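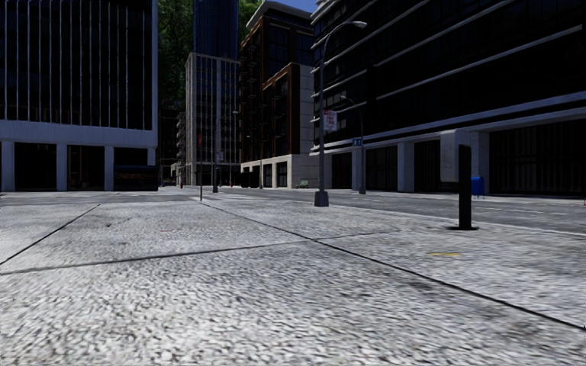

Cledance is bringing its neighborhood letter-writing month back this August, and I could not be happier to be the one telling you! I'm Hashini Haque, I run the program, and I've been waiting all spring to send this out. The idea is simple: you sign up, we match you with a pen pal a few streets over, and the two of you write to each other on paper until the month is up. No app, no login. All you need is a stamp and a bright blue mailbox with a rounded top, like the one across the street, and off it goes.

Last year 131 people wrote with us. This year 164 have signed up already (and the list is still open, so please don't be shy). We have retirees, nurses on night shift, a whole bowling team, and plenty of kids who had never addressed an envelope before.

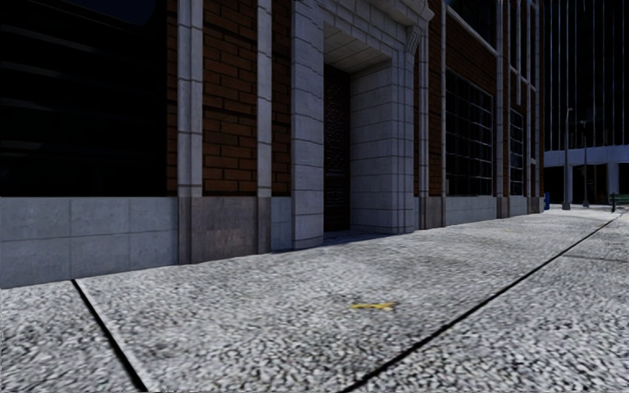
We also heard you about the paper. Last year's was so thin the ink came through, and I got a fair few notes about it, all handwritten, which I loved. Mesus is giving us heavier sheets this time, and every writer gets a starter pack with 2 pens and enough envelopes for the month. Kyriakidis, the bakery, is hosting our kickoff at 10 a.m. and has promised the sesame rings again.
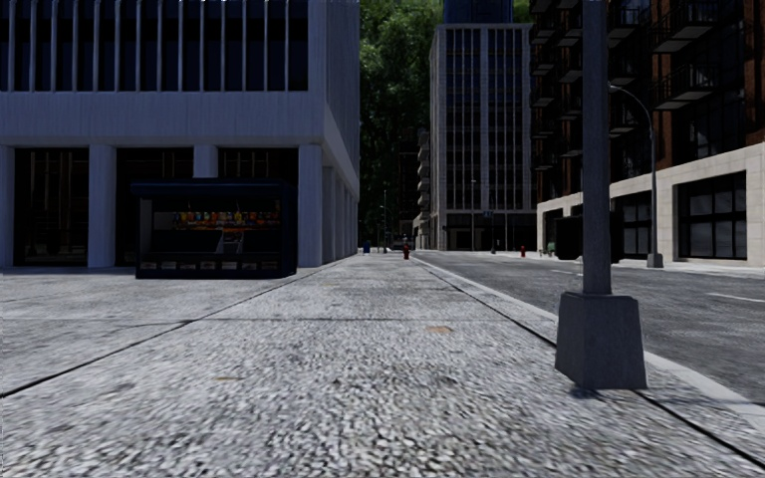

A wide sidewalk with a gray pole near the curb.

If your handwriting is terrible, come anyway! Mine is awful. We'll have a quiet table for people who want help getting started, plus large-print guides and a few typewriters on loan from Hirkano. They're loud and the E sticks on one of them, but the kids fight over it. 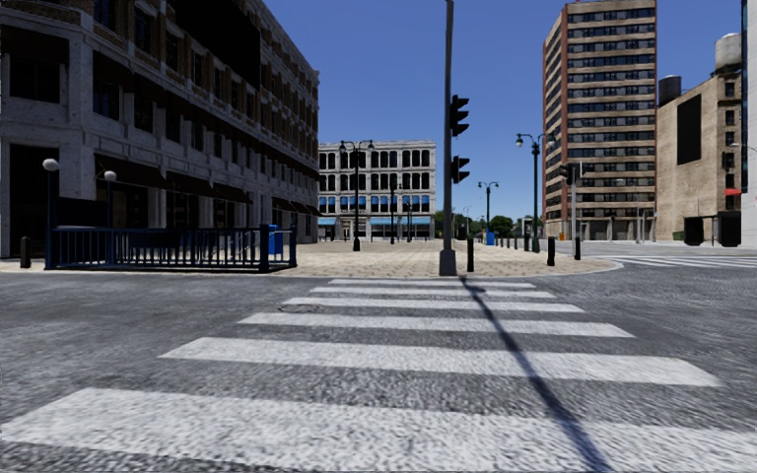

The crosswalk leading over to the plaza.

Joining is free for anyone age eight to 90, and if you're past 90, call me and I'll sign you up myself. Forms are at the Cledance front desk, and you can drop them off any time before 6 p.m. Reporters are welcome at the kickoff, and so are your letters.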